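Workshop notebook, Wednesday

Sugar syrup trials, continued from April. Marisol and I want one fixed procedure for the fondant base before the Ayala order, because the last two batches set differently and neither of us wrote down the humidity.

Started 7:40. Weighed out sugar, water and glucose for three small batches. 300 g water each, same kettle, same tap. Sugar is from the new Didard sack. It looks a little coarser than the Stustik we had before and took longer to dissolve on a low heat. I brushed down the sides of the pan twice before the boil and left the spoon alone after that.

Checked the probe in boiling water first. It reads one degree low. The old dial thermometer reads three degrees high, so everything from before April that says "dial" should be treated as wrong. I have put a pencil mark next to those pages.

Batch A: no acid. Pulled at soft ball, poured on the slab, left it until the back of my hand said lukewarm, then worked it with the scraper. Went cloudy fast and seized before I could gather it. Grainy on the tongue. Saved a lump in a jar anyway.

Batch B: 10 g more glucose than A, otherwise the same. Slower to turn. Smooth at the edges, a few crystals in the middle where I had scraped a dry bit off the slab back into the mass. My fault, not the recipe.

Batch C: same as B but cooled longer before working. Best of the day. White, short, no grain that I could find. Took a lot of arm.
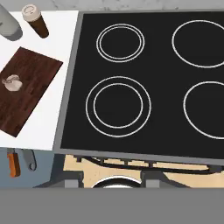 Hatem Lamrani read the notes over lunch and thinks I have the cause backwards. In his view the extra glucose hardly matters at this size and the cooling is doing all the work, so A should be run again with the long cool before anyone touches the recipe. He also said the hard boil is taking off more water than I think, and I should weigh the pan before and after.

Fair enough. I changed two things between A and C and can't separate them. Will run A again tomorrow with the long cool, and weigh everything — pan, probe, lid, the lot.

Other items:

The Plosotico molds came. 155 cavities in total across the set, a few with flash on the rim that needs trimming. Marisol Escobar has the small knife.

Scraper handle is loose again. Glued it, don't use before Friday.

Need: glucose, parchment, a second probe. Labels for the jars, the tape comes off in the fridge.

Jar A to be checked again after a week to see if the grain softens. It did once last year and I never found out why

Last updated: Wednesday, 4:15 pm
2 comments · 10 shares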